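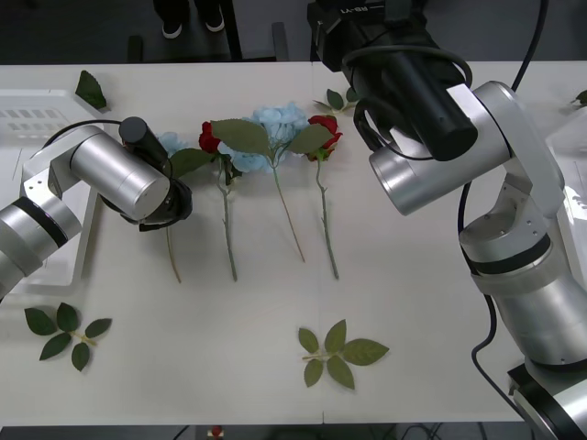 Board Book and Early Reader Inspection – Thursday round

Covers the toddler bins, the early reader spinner and the returns cart. Mark each item OK, FIX or PULL. "Sort of OK" was used a great deal last time and is not a mark.

1. Corners and edges
Check for peeling layers, soft corners and bite marks.
Mark: FIX
Comment: Most corners have been chewed by experts. Dents can stay. Anything where the paper has started lifting off the board gets pulled, even if it's the last copy of the duck one.

2. Spines and hinges
Open flat, close, open again. Listen for cracking.
Mark: OK
Comment: The Feltimance counting books are holding up better than the shelf they sit on.
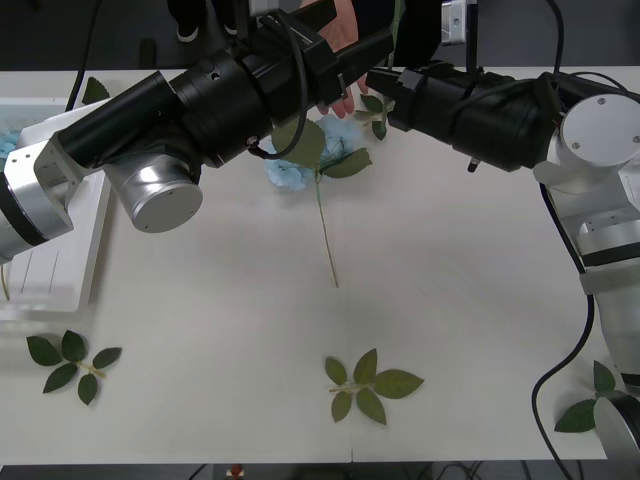

Wikwood Library – Children's Room, Collection Care

3. Flaps, tabs and wheels
Pull every tab. Lift every flap. Yes, every one.
Mark: PULL (two titles)
Comment: The farm book has lost the cow, the pig and the barn door they were behind, so the question on each page now has no answer. The other title has a loose rivet on the wheel. Straight in the box, no taping.

4. Sound buttons and battery doors
Battery door must be screwed shut. Finger-tight is not shut.
Mark: OK
Comment: The fire engine book still plays. It played from the returns cart for most of the morning. Screw checked, volume regretted.

5. Touch-and-feel patches
Tug the fur, the felt and the crinkly bit. Nothing should come away in your hand.
Mark: FIX
Comment: The lamb is coming unglued at one end. Re-glue or pull, your choice, but put it in writing. The lion has gone gray and flat and should be allowed to retire.

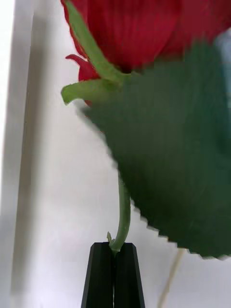
Reply from the evening desk: please don't retire the lion without telling us first. It has a hold list. We'd also like to know if re-gluing counts as a repair or a replacement, as the form has a box for each and we've been ticking both.

Answer, for the file: repair. Tick one.

6. Staples and stitching (early readers)
Run a thumb down the center fold.
Mark: PULL (13 copies)
Comment: All from the same Semaan paperback set, all with a staple leg standing up. Library-bound copies of the same stories are fine and will be here when the budget is.

7. Cleaning
Wipe covers with the approved wipes, air dry standing open.
Mark: OK
Comment: The bins hold 700 board books and we own one drying rack. Please do not stack them damp. They will become a single, very long book.

8. Spinner rack
Must turn freely and stay upright when a child hangs on it.
Mark: FIX
Comment: The Kevov spinner leans toward the dinosaur side, where all the readers are. Move the heavy hardbacks to the bottom row and tighten the base bolt. 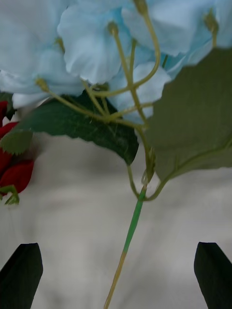
One parent wrote on the comment sheet that the leveled readers are now too low for anybody over the age of six to see, and could the bear stories at least go back up where they were. They can. They're thin.

9. Paperwork
Pulled copies logged, box labeled, list left at the desk.
Mark: OK
Comment: Box is under the desk. The farm book is on top if anyone finds a cow.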